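Kekitz - Grurkach (new album)

wnorth
Picked this up Friday. Eight tracks, all instrumental, with Clémence Millet on cello and Waqas Niazi playing bass on everything except the closer. Side two is one long piece called Arain and it's the best thing they've done. The first side I could take or leave. Anyone else got it yet?

tapehead271
Got it last week. I'd put it the other way round. Arain has a good opening and then sits on the same two chords while the organ player hunts for something to do. The short tracks have tunes in them.

wnorth
The chords change when the cello comes back in. Give it another go on headphones.

tapehead271
I used headphones.

mellowtron
Is the vinyl mastered separately? The download is loud. Dikton (track 2) clips on my system at the drum entry.

halfstep_joe
Vinyl is a different cut according to the insert. 1,000 pressed, mine is number 261. Quieter than the download and the bass is easier to follow. Some surface noise on side one that went away after a clean.

mellowtron
What do you clean with? I've been using a cloth and it just moves the dust around.

halfstep_joe
Distilled water and a drop of surfactant, then air dry. Don't use tap water.

dorsal
Same for me. Also keep the fluid off the label. 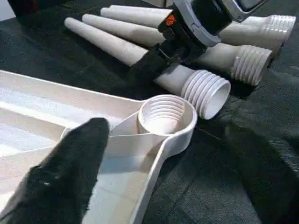

White tray with the ridges, threaded port up at the end of the channel.

mellowtron
Thanks, will try that before I buy another copy of anything.

wnorth
Back to the record. Are they touring it? The site still says August with no cities.

tapehead271
Last I heard it was a few dates with Niazi and a stand-in on cello. I'll go for the short songs and get a drink during Arain.

wnorth
You'd be at the bar for 20 minutes.

tapehead271
Fine by me.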